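# Moving the family photo archive off a pile of old drives, where do I even start?

**Larasati Lumbantobing**

Hi everyone! I've been put in charge of the family photos (I volunteered, I love this stuff) and I've ended up with a shoebox of old hard drives, a biscuit tin of SD cards and my late uncle's slides, which he had scanned years ago. Three generations of us, from the farm at Relosari through to my nieces' swimming carnivals. It's wonderful and it's a complete mess.

What I've got:

- 15 drives, mostly the full-size desktop kind, two of the little laptop ones
- a folder called "SORT THIS" with another folder called "SORT THIS" inside it
- at least four copies of my cousin's wedding, none of them the same size

I've got a second-hand Osman four-bay storage box and I want everything in there, labelled, so my aunties can find things by person or place. My questions are really about the order of doing it. Do you copy first and sort later? How do you name things? And is it worth keeping the originals once it's all across? I've got the whole of August to muck around with it and a budget of $200.

---

**wattle_and_daub**

Oh, I am so jealous, this is my favourite kind of job! I did my mum's side two winters ago and I still open it up on a Sunday night with a cuppa and just wander about in it.

Copy first. Always copy first. Make one folder for each drive, call it something dull like `drive-01`, and put a bit of masking tape on the drive with the same number. Don't rename a single photo until every drive is across. I started tidying as I went and got to the fourth drive before I realised I'd already filed half of it under a different year, and then I had to work out which version had the captions. (The captions were on the other one. Of course.)

Once it's all across, run a duplicate finder. Most of them will let you look at matches side by side before you bin anything. Watch out for the wedding! Different sizes probably means someone emailed them around and they got squashed. Keep the biggest file.

For names I use year, month, place, then a couple of words:

`1974-03 Relosari new water tank`

If you don't know the month put 00. If you don't know the year, guess the decade and put an x in it, so 197x. It sorts nicely and your aunties will have a marvellous time telling you you're wrong.

My other big tip is to sit down with the oldest relatives early, even before the sorting's finished. I took a laptop round to my great-aunt's on a Wednesday arvo with 200 unlabelled pictures and she named people in 189 of them, plus two dogs and a horse. I recorded it on my phone, and I'd say the recording is worth more to me now than the photos are.

---

**Gumnut_Pete**

just put it all in the cloud mate

---

**tinshed**

Bit more on the hardware side, as the answer up top has the sorting well covered (great system with the 197x, I'm pinching that).

Before anything goes in your Osman box, plug each old drive in on its own and listen to it. If it clicks or takes ages to show up, copy the most precious folder off it straight away and worry about the rest later. A USB dock that takes both sizes of drive will fit in your budget and you'll use it for years.

As for the four-bay box, second-hand ones often turn up with mismatched drives in them. I'd put two new ones in as a mirrored pair and leave the other bays for later. Get the drives screwed or clipped properly into their caddies and label the front of each caddy with the date you bought it. Mine's a bigger unit with the blue plastic caddies and I've got into the habit of keeping a list taped inside the cupboard door as well, with serial numbers, so if a bay light goes red I pull the right one.

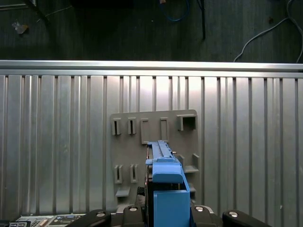 ### Keeping the originals

Yes, keep them! Photos and prints obviously, but the old drives too, at least for a year. Wrap them in something that isn't bubble wrap from 1998, put them in a box with a lid and write the numbers on the outside. You'll find a gap in the archive at some point and be very glad you can go back to `drive-09` and look.

A mirrored pair protects you if one drive dies. It won't help if there's a burst pipe, or if somebody deletes a folder by accident, so put a full copy on one portable drive and give it to a relative who lives somewhere else. Mine goes to my brother and we swap it at Christmas. And Pete's not wrong, by the way, a cloud copy of the best few hundred is a lovely extra, especially for sharing with the cousins.

### Slides

Check what size your uncle had them scanned at. If they look soft when you zoom in, and you still have the slides, they're worth doing again. Our library lends out a scanner and yours might too. Colours on old slides can be glorious once the dust is off.

Please come back and tell us how you go with the aunties!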